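**Pravano Pocket 2, handheld game console**
Sold by Dalsgaard Games & Hardware. Page last checked May 9, 2023.

Price: $300
In stock: yes, both colors
Ships from: our Idholm store
Condition: new, sealed, US power adapter in the box

We sell this console and we would like you to buy one. We also take back more of them than any other handheld on the shelf, and nearly every return comes down to someone believing the box. So this page is longer than the one on the maker's site, and less cheerful.

## What you get

- The console
- USB-C charger and cable
- Wrist strap
- A quick start sheet that tells you to go online for the manual
- A download code for one game, *Flanovberg*, which expires

No case. No screen protector. No memory card, and you will want a memory card.

## The battery claim

Pravano says "all-day play." We don't know whose day they had in mind. Our shop unit, with the screen at half brightness and the wireless on, gets through an afternoon of 2D games if you are lucky. Put on anything with big open areas and it wants the charger well before dinner. Turning off the wireless helps a bit. Turning off the rumble helps hardly at all, whatever you have read on the forums.

The battery is held in with screws, and you can buy a replacement from us. That is a real point in its favor and we wish the maker talked about it more.

## The screen

Good. We were ready to be rude about it and we can't be. Text is sharp, colors are a little strong out of the box (there is a "natural" setting two menus deep), and it holds up near a window. The glass is glossy and picks up fingerprints within a minute of leaving the wrapper.

The 900 number printed on the side of the box refers to "peak clarity score." We have asked the distributor what a clarity score is. We asked in February. If an answer comes, it will go on this page.

## The library, and how it gets counted

The banner on the maker's store says 2776 games "available to play." Before you let that number do any work on you, go and look at what is in it. Demos are in it. So are separate entries for the same game in different languages, and a long tail of phone games with the ads taken out and a price put on.

What we would point you to is the shorter list of games built for this machine. There are 37 of those at the time of writing. Several are very good. A few are the sort of thing you play once on a bus. If the two or three you care about are on that list, the console makes sense. If you are buying on the promise of what is coming next year, please wait until next year. The console will still be here and it may cost less.
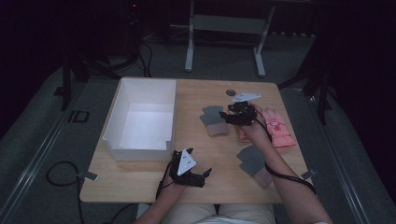
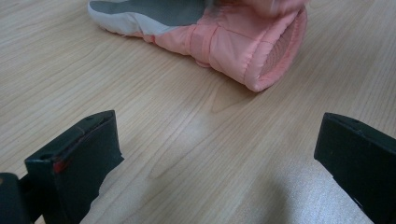
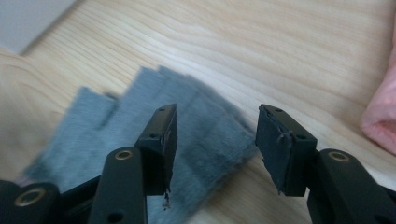

## Controls

The sticks are the magnetic kind, which are supposed to resist drift. We say supposed to because the machine has not been out long enough for anyone to be sure, and the last "drift-proof" handheld we stocked kept our repair desk busy for a year. So far we have had no stick returns on this one. Ask us again after another winter.

The face buttons are small. Adults with big hands should come in and hold one first. The shoulder buttons click loudly enough to annoy a person trying to sleep in the same room, and there is no setting for that.

## Storage

Built-in space fills up after a handful of large games. The slot takes ordinary memory cards, and you do not need the Pravano-branded card, whatever the sticker says. We sell the branded card as well. It costs more, and in our own copying tests we could not tell it from the plain one.

## Compared with the first Pocket

If you already own the original and it works, we have a hard time telling you to trade up. The new one has the better screen, the better sticks and a charging port that doesn't wobble. It plays the same older games at the same speed. The maker's page says they run "enhanced." In the ones we tried, enhanced meant a new border around the picture.

The trade-in offer runs through Pravano, not us. Read the terms closely. Credit is paid to an online wallet, and it can't be spent on hardware.

## Price history

The launch price was higher, and it came down without warning. People who bought the week before were given a store voucher by the maker and told it was a thank-you. We matched the new price for anyone who came to us with a recent receipt. We can't promise we could afford to do it again, and we don't know if another cut is on the way. Anybody online who says they know is guessing too.

## Warranty and returns

- Unopened: full refund inside our normal return window
- Opened, working: exchange or store credit, less a restocking fee
- Faulty: bring it to the Idholm counter with the receipt and we will deal with the maker for you
- Used download code: no refund on the code, in any case

The extended plan offered on the console's own setup screen is not ours. It covers drops but leaves out the screen, which is the part that breaks. You can skip it during setup by choosing "later" and then "not now."

## Often bought with it

**Plain memory card.** See above.

**Soft zip case.** Fits with the strap on. The hard case from the same range does not, despite the picture on the label.

**TV dock.** Sold separately, runs warm, and drops the picture for a moment whenever the controller reconnects. An update was promised. We would hold off until it arrives.

Store pickup orders are held at the front counter. Bring the order number and a photo ID.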